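Stoddale Valley Oral History Archive: Progress Report to the Delley Trust

Reporting period: August to December. Report date: Sunday, December 18, 2022

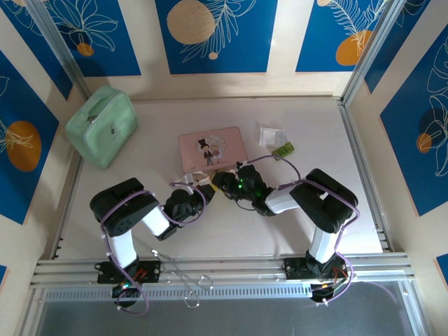

1. Position against plan

Cataloguing is ahead of schedule and digitisation is behind it. The collection as accepted from the Imrie family consists of 2895 items, counting each cassette, open reel and written transcript separately. At the close of the period 2057 had been entered in the catalogue to full level, with speaker, place, date of recording where known, and a short summary of contents. The remainder have a shelf number and a title only.

Digitisation stands at 1238 items. The plan called for a higher figure by this point. The shortfall comes from the open reels, which take longer than the cassettes and were started later than intended for the reasons given in section 3.

2. Cataloguing

The catalogue was moved in August from the old spreadsheets into Rendum, the collections database already used by the local studies library. The move took longer than planned. Dates in the spreadsheets had been typed in several styles, and place names followed the spelling preferred by whoever was typing. Farm names caused the most trouble. High Delley, Delley Head and Upper Delley are the same holding in some recordings and separate ones in others, depending on the speaker and the decade. A list of agreed names has been drawn up, with the variants kept as cross-references so that searches under the older forms still work.

Summaries are now held to a limit of 150 words. Earlier ones ran much longer and in places amounted to partial transcripts. These have been left as they are and will be shortened only if time allows.

3. Digitisation

Cassettes are being copied in real time, both sides, to uncompressed files at 24 bit. Each file is checked at the start, the middle and the end before the tape goes back in its box. Where the speed is plainly wrong the tape is copied again, and the first copy is kept until the second has been passed.

Work on the open reels began late. The playback machine needed new heads and a replacement drive belt, and the first set of heads supplied was for a different track layout. The machine has run without fault since it was returned. A batch of 12 reels shows sticky residue on the tape surface and has been set aside for specialist treatment. A quotation has been requested and will be forwarded to the Trust when it arrives. No attempt will be made to play these reels before then.

Master files are held on two separate drives in different buildings, with a third copy at the county record office. Checksums are run monthly. One mismatch was found in the period - a single transcript scan - and the file was restored from the second copy.

4. Permissions

Signed release forms exist for most recordings made after 1985. Before that date consent was usually spoken at the start of the tape, or not recorded. Our approach is to treat spoken consent as covering use in the reading room, and to ask relatives before anything is placed online. Iona Farquharson has taken over this correspondence. Replies have been slow but almost all favourable. Two families have asked for closure of particular passages where neighbours are named, and both requests have been met.

5. Budget

Spending on staff hours is in line with the forecast. Equipment is overspent by the cost of the second set of heads, which has been met from the underspend on travel. Archival boxes were bought in one order to obtain the lower unit price, so that heading will show little further movement. No change to the total grant is requested at this stage.

6. Next period

- Complete full-level entries for the quarry and railway interviews.
- Bring cassette copying to an end, then give the remaining hours to the reels.
- Obtain a decision on the reels set aside, once costs are known.
- Open the first group of cleared recordings to readers at Stoddale library.

The Trust is asked to confirm whether treatment of the damaged reels may be charged to the conservation heading, or whether a separate application is needed.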